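Arm stops with a force fault when pushing blocks along the board

Posted in Small Arms and Benchtop Robots
Viewed 323 times

Montserrat Orozco

I have a tabletop arm with a plain rod as the tool, and it pushes small plastic blocks about on a wooden board. The controller is a Trirnico. It ran for most of a week without trouble, and now it goes into protective stop several times an hour with fault 778, which the manual lists only as "external force limit, vertical". Nobody is touching it when this happens. I clear the fault, jog the arm up, and it carries on until the next one.

I have recalibrated the camera and dropped the speed by half. Neither made any difference. The stops seem to come more often on the far part of the board than on the near part.
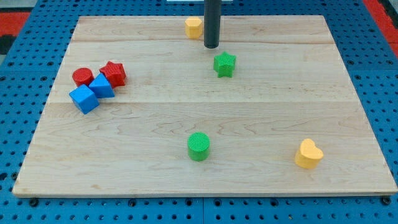 The board with the rod near the green star.

The rod height is set once at the start of a run and stays fixed. The log had 1,258 pushes in it when I last exported it, if that helps.

gorgate_bench

Check the height before anything else. A vertical force fault with a fixed tool height usually means the tip is touching the surface. Your board is made of planks, and wood moves when the room gets warmer or drier. It only takes a slight rise at a seam for the rod to catch.

Put the arm in manual, keep the emergency stop within reach, and lower the rod at each corner, at the middle and on both sides of every seam. Use a feeler gauge and write the heights down. If they differ by more than 2 mm, shim the board or fit a plane to your readings. Don't raise the force limit to make the fault go away. I did that in January and bent the tool flange.

Lưu

Mine did this and it was the cable. Try a new cable.

Neremgate

It could be the cable, but then I'd expect stops all over the board. Export the log again and plot the tool position at each fault. If they sit in a line along a seam, you have found it. Also check that the rod hasn't slipped down in its clamp. Ours did, and the grub screw felt tight by hand.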